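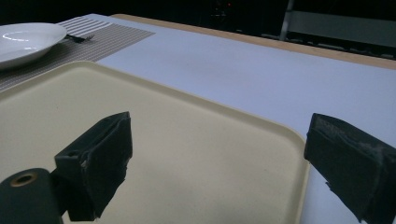
Wednesday, still up

Skellier is down again. I bought 422 of the things in July, on the advice of Thanakorn, who had read a thread. I now own 422 of something worth less than the sandwich I ate while buying them.

Checked the price at breakfast, on the bus, twice in the budget meeting and once in the lift, where there is no signal, so I looked at the old number and felt calm for two floors. My favourite part of the day.

Thanakorn rang at lunch to say this is a healthy correction. He said the same in August. At this rate of good health I shall be wiped out by Christmas. He has moved most of his into Ongart, which has a picture of a heron on it and pays "rewards" in more Ongart. I asked what Ongart is for. He said governance. I asked what it governs. He had another call coming in.

Tried to move 49 quid's worth out of Studum tonight to see if it can be done. The withdrawal fee is 12. There is also a waiting period, and a form asking for my source of funds. Wrote "wages". It wanted more detail. Wrote "wages from work". Pending.

Uthai Sangkhawat, who keeps everything in a building society and irons his jeans, wanted to know how my internet money was getting on. Told him I was in it for the long term. I was in it for a new boiler.

Graltitz launches on Friday. Have read the white paper as far as page 2. Not buying any. Might put in a tenner.

Ring boiler man re: noise.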